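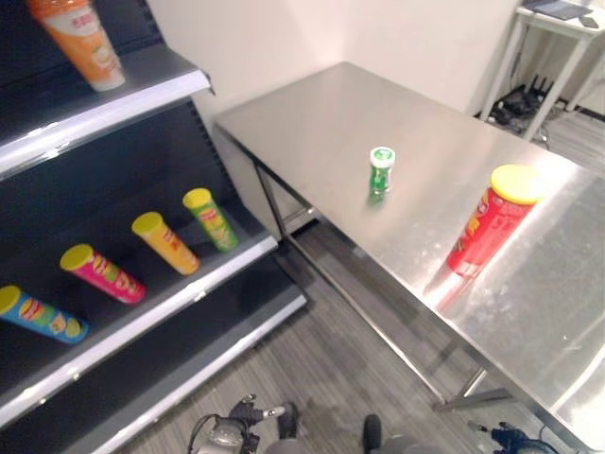
演説会・街頭活動 会場安全点検表(コメント付き)
ステルステッド選挙区 市議会議員候補 イマニ・ホロウェイ事務所
使用会場:ダガン公民館ホール、ヒンスカ広場(屋外)
点検者:パルヴァネ・ホスラヴィ
確認者:ヴェンドゥラ・プロハースカ

記入方法
○=良好 △=条件付きで可 ×=是正が必要
△と×の項目には必ずコメントを書く。点検は開場の2時間前までに終える。

1. 入口・避難経路(ダガン公民館)

1-1 正面入口の扉が両側とも全開になる ○
1-2 非常口の表示灯が点灯している △
コメント:北側の表示灯がちらつく。館の管理窓口に連絡済み。水曜の午前中に交換するとの返事。交換後に再確認すること。
1-3 非常口の前に物が置かれていない ×
コメント:東側非常口の前に折りたたみ椅子の台車が2台。舞台袖の倉庫へ移動した。搬入の係には、仮置きでもここは使わないよう伝えた。
1-4 通路幅が確保されている ○
コメント:中央通路は椅子を1列減らして広げた。車椅子席は前方左と後方右の2か所。
1-5 車椅子用スロープに段差、ぐらつきがない ○

2. 客席・定員

2-1 届け出た定員を超える椅子が並んでいない ○
コメント:1階の椅子は届け出どおり。立ち見は認めない。満員時はロビーのモニターへ案内する。
2-2 椅子の連結具がかかっている △
コメント:最後列の6脚が未連結。開場前に連結すること。
2-3 2階席の手すりに緩みがない ○
2-4 横断幕が手すりの外側に垂れていない ×
コメント:「値上げ反対」の幕がスプリンクラーの下を覆っていた。壁面に掛け直し。結束は上下とも行う。

3. 舞台・電気

3-1 演台が固定されている ○
3-2 配線が通路を横切っていない △
コメント:報道用の音声分配器から出る線が1本、客席側を通る。養生テープで全長を押さえた。開演中に浮いてきたらサーデト・クルトゥルシュ(音響)が貼り直す。
3-3 延長コードの容量を超えていない ○
コメント:投光器と音響は別回路。湯沸かし器は控室の壁コンセントだけで使用。
3-4 仮設照明に落下防止のワイヤーがある ○

4. 屋外会場(ヒンスカ広場)

4-1 街宣車の停止位置が許可書の図と一致している ○
4-2 車上の手すり、はしごに破損がない △
コメント:はしごの最下段の滑り止めが剥がれかけている。当日は補修テープで使用可。6月中に部品を交換する。
4-3 聴衆の区域と車道の間に柵がある ×
コメント:想定人数は1,000人だが、手配した柵では南側の角が空く。グルタムム社に追加を依頼し、同日午後に届く予定。届くまでは誘導員を2人立てる。前回の党首応援では2,000人近い申し込みがあり、同じ角で人が車道に出た。
4-4 点字ブロックの上に機材、のぼりがない ○
コメント:のぼりの台座は植え込み側に寄せた。設置後にもう一度歩いて確認。
4-5 強風時の中止基準を全員が知っている △
コメント:朝の班には伝達済み、夕方の班は未了。のぼりを先に下ろし、次に車上の看板を外す順番も合わせて伝える。

5. 警備・救護

5-1 警察署への連絡と配置図の提出 ○
5-2 候補者の入退場経路が一般客と分かれている ○
コメント:退場は西側通用口。演説後の握手はロビーで行うため、柱の横に1人追加する。
5-3 手荷物の預かり場所がある △
コメント:番号札が48組しかない。傘は別扱いにする。
5-4 AEDの場所を受付全員が言える ○
5-5 救急箱の中身、使用期限 ×
コメント:冷却材が期限切れ。消毒綿も残りわずか。エラヘ・ラシュティが補充し、この欄に署名する。
5-6 抗議者が来たときの対応 △
コメント:会場の外での抗議には関与しない。場内での発言が続く場合は、まず警備責任者が声をかける。運営スタッフが体に触れたり、プラカードを取り上げたりすることは禁止。開演前の打ち合わせで読み上げること。

6. 終了後

6-1 忘れ物、ビラの残りの回収
6-2 配線、テープの撤去
6-3 火気、電源の確認
6-4 会場の鍵の返却(21時まで)
6-1から6-4は当日記入。

総合判定:条件付きで使用可
×の項目のうち1-3と2-4は是正済み。4-3と5-5は未了のため、開場前に確認者が再点検する。再点検で×が残った場合、開場時刻を遅らせる。その判断は確認者が行い、受付と音響に無線で伝える。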